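July 18, 2025
By Berenice Barajas

I've wanted to write up the Drasteo desk finish for a while, and the short version is that I like it enough to stock it, which I don't do with most things people send me. So if you only came for the price: $29 for the small tin, $66 for the large one, and the large one is the better buy if you have anything bigger than a nightstand to do.

Now the long version, for those of you with a pale wood desk you're scared of ruining (hi, I was you).

Drasteo is a wipe-on hardwax oil for light woods. Pine, spruce, birch, ash, that family. What sets it apart from the stuff I used to sell is that it doesn't turn everything orange. If you've ever put a regular oil on a nice creamy board and watched it go the color of a basketball, you know the heartbreak. I did that to a whole bookcase in my first apartment and lived with it for years. With this one the wood gets a tiny bit deeper and then pretty much stays there. You can still tell it's pale wood from across the room!

It comes in two versions, Clear and Clear Soft. Clear has a low sheen that shows up when the light hits it at an angle. Clear Soft is flatter and a little chalkier to the touch, and I'd pick it for a room with a big window behind the desk, where glare gets annoying by mid-afternoon. I use Clear at home and Clear Soft at the shop counter. Zixuan Mao, who runs the workshop side of things with me, thinks I have that backwards, and we've stopped discussing it.

What you need besides the tin: 3 lint-free cloths, a gray or white scrubbing pad, some fine sandpaper, and a pair of gloves. We sell all of that as the Notari kit but old cotton T-shirts are every bit as good as our cloths, so don't feel you have to buy it. I would spend the money on the pad though. The kitchen sponge kind leaves little green bits in the grain and you'll be picking them out with a toothpick.

How I do it:

Sand with the grain, lightly, and vacuum. Then wipe the top with a barely damp cloth and let it dry completely. This raises the fibers, and you knock them back with one more very gentle sanding. Skip this and the top will feel fuzzy after the first coat. Then stir the tin (don't shake it, you'll get bubbles) and put a small puddle in the middle of the board. Smaller than you think. Spread it with the pad until it looks thin and even, wait ten minutes, and buff off everything that hasn't soaked in. Everything. Sticky desks are nearly always desks where somebody left too much on.

Second coat the next day, same again. I don't bother with a third except on kitchen tables. 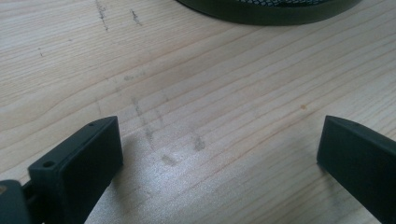
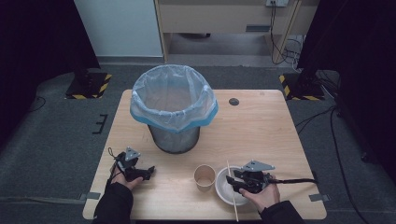
Pale wood tabletops with the grain on show, the kind this page is about.

If your desk has a cable hole, pull the plastic insert out if it'll come out and do the raw edge inside with a cotton swab. Factory finishes often stop right at the cut, and that ring of bare wood soaks up every spilled coffee. The same goes for the underside of the front edge, where your wrists and sleeves rub. I give mine an extra wipe every July when I do the patio furniture.

On coverage, the large tin says it does 70 square feet per coat. I got almost 66 out of mine, on thirsty old pine that had been sitting in a garage, so I'd call that fair. The small tin did my desk twice over with enough left for a cutting board stand and a set of drawer fronts.

Drying time is the bit people write to me about. You can put a laptop on it the next morning. You can't put a wet glass on it the next morning. Give it a full week before anything damp and two weeks before you set down something with rubber feet, like a monitor stand or a speaker, or you may get little marks that need buffing out. I know two weeks is a long time to work at the kitchen table. It's worth it.

A word on rags, please read this one. Oily cloths can heat up by themselves and catch fire. Lay them flat outside to dry, or soak them in water and seal them in a metal can. Don't ball them up in a trash can and go to bed.

Compared with the other two we carry: Manríquez Hard Oil is tougher and a better choice for floors and stairs, but it does warm up the color quite a bit. Hedasia Table Wax is cheaper and smells wonderful — sort of like oranges and pencil shavings — and it's lovely on shelves, but it won't hold up to a mug on a desk you use every day. I'd still buy it for picture frames.

What I don't love about Drasteo: the lid. It's one of those press-down lids that gets gunked up after the second opening, and then you're at it with a screwdriver. Wipe the rim before you close it. Also, the small tin has a label that slides off if you get oil on it, and then you can't remember if it was Clear or Clear Soft. I write a C or an S on the bottom in marker now.

Small tin, Clear or Clear Soft: $29
Large tin, Clear or Clear Soft: $66

We ship within the country only, ground only, as it's flammable and the carriers are fussy about it. Clear Soft in the large size is on backorder at the moment, and I'll update this page when it's in. If you're not sure what wood you've got, send me a close-up in daylight and I'll take a guess, or I'll pass it to Zixuan, who is better at it than I am.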